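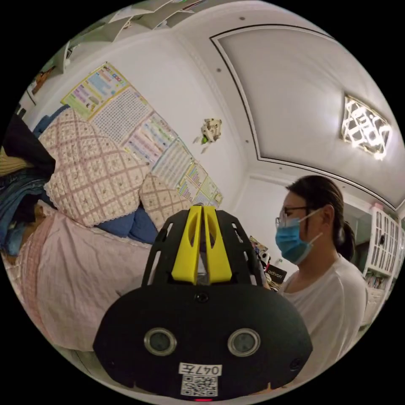 Making up the pink room

I finally got the little back bedroom ready for summer guests, and I'm so pleased with the bedding that it gets its own page! The room had been sitting half done since March, mostly waiting on me to pick a sheet (I went through 83 swatches on the Flollano site, then bought the first one I'd liked).

The sheet is a light pink with a fine plaid in it. The two quilted pillows are my favorites — cream, with a pinkish diamond lattice, small flowers and white lace trim. I like the big one propped up against the wall and the smaller one next to it.

The blue pillow sits down between them. It was a last-minute grab from a shop in Clarnitstead and I nearly took it back, but I love it with the pink.

Curtains are next, if I can ever decide on a length.

Posted 26 May 2021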